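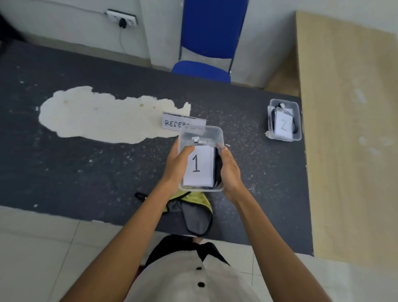

Tustano swap shelf gets to stay, and it's getting bigger

Last updated: February 2023

Good news for anyone who, like me, has a drawer full of stuff that's too good to chuck and too odd to sell. The swap shelf at the Tustano neighbourhood centre is staying put. I'd heard it might be gone by April, so I wandered down to the meeting last night to find out, and came home pretty cheerful (and with a colander).

If you haven't been, the shelf is just inside the side door, past the noticeboard. You leave something, you take something, and no money changes hands. It started with jam jars and kids' books and has spread from there – picnic rugs, jigsaws, a bread maker I've now seen come and go at least twice.

The worry was the lease. The centre's rent goes up in autumn, and the corridor was going to be handed over to Akanda, the tutoring mob upstairs, for extra storage. Akanda has now said it can manage with the cupboard under the stairs, so the corridor is free again. There was actual clapping, which you don't get much at these meetings!

The centre also read out the numbers from last year. 298 things were signed in over 12 months, and all but 9 found a new home. I'd love to know what the 9 were. My money's on the fondue sets.

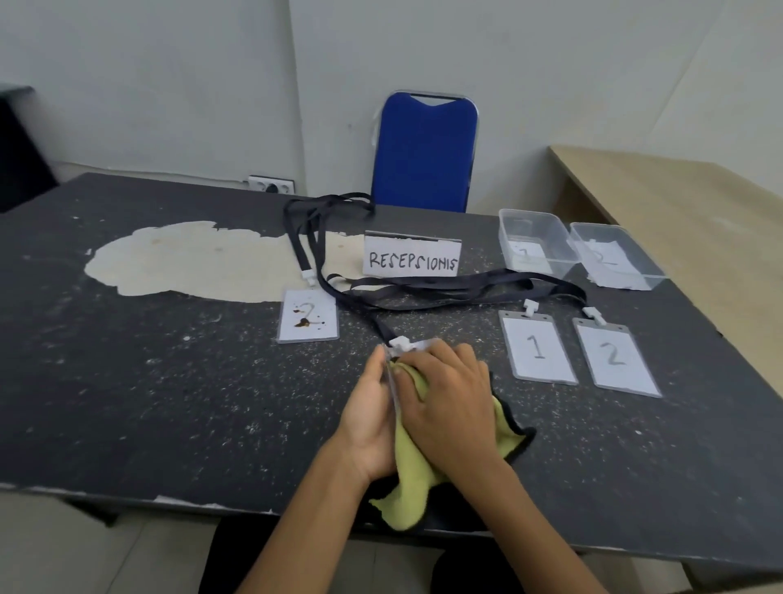
A few things will change, so have a read before you load up the car. The shelf will be open 2 evenings a week instead of one, and bigger items like chairs and prams can go in the back room if you ring ahead. They're also asking people to give things a quick clean before dropping them off, and to test anything with a plug. Fair enough, I reckon. I once took home a lamp that smelled of fish for a month.

Electrical items will be checked by the repair group from Sekenik, who've offered to come over and do a batch at a time. Clothes still aren't accepted, sorry, but the op shop on Umum Street takes them and has loads of room at the moment.

The new hours start in April, with a sign-up sheet on the noticeboard for anyone who'd like to help with the sorting. I've put my name down for the books – mostly so I get first look at the crime novels.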